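Can a robot clear the craft table yet?

Ask any parent which chore they would hand over first and you hear about dishes, laundry and floors. Kevin Londoño hears something else. He runs the home tasks bench at Plekum, and when the team asked 360 families in September what they were tired of picking up, the answer that kept coming back was art supplies. Markers under the couch, crayons in the heating vent, a pencil found with a bare foot at night!

So that is the job the group took on, and I spent a very happy afternoon watching it. The arm is a Flestent, the same model the shop-floor people down the hall use for sorting brackets, with a two-finger gripper and a small camera at the wrist. Brackets are easy on a gripper. They are all one size, and they stay where you put them. Drawing things roll, they touch each other, and a pencil gives two fingers very little to hold. Pick it up too near one end and the other end dips, and then it will not go in the cup. 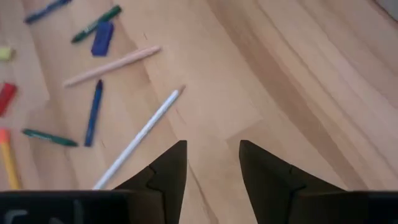
Markers, pencils, a blue crayon and an eraser, from the wrist camera.

A person looks at a spread like that and just starts. The arm has to settle a lot of small questions first: which piece to take, where along its length to close the fingers, and whether something lying alongside will get dragged with it. Color helps some. A dark marker on light wood is a gift, but the white pencil is harder – pale on pale, and thin besides. Kevin's group has logged 2900 pick attempts so far, and long thin things still account for most of the misses.

What impressed me is how it handles a miss. Last year's software would close on air and carry the air proudly over to the cup. The new version checks its fingers, goes back and tries from another angle. I saw it take 3 tries at one crayon and get it (yes, I clapped, and I was not the only one).

Is it ready for your kitchen? No. The best full run so far took 43 minutes, and my niece could do it in two if you promised her a popsicle. It also needs a clear space to swing in, and it has no plan at all for a marker with the cap off. But a year ago it could not finish the table, and now it often does.

Next up is the Gultness tray, a shallow bin with slots that should be kinder to pencils than a cup. Kevin is also looking for worn-down crayons, the stubbier the better. If you have a bag of them at home, drop it at the front desk with his name on it.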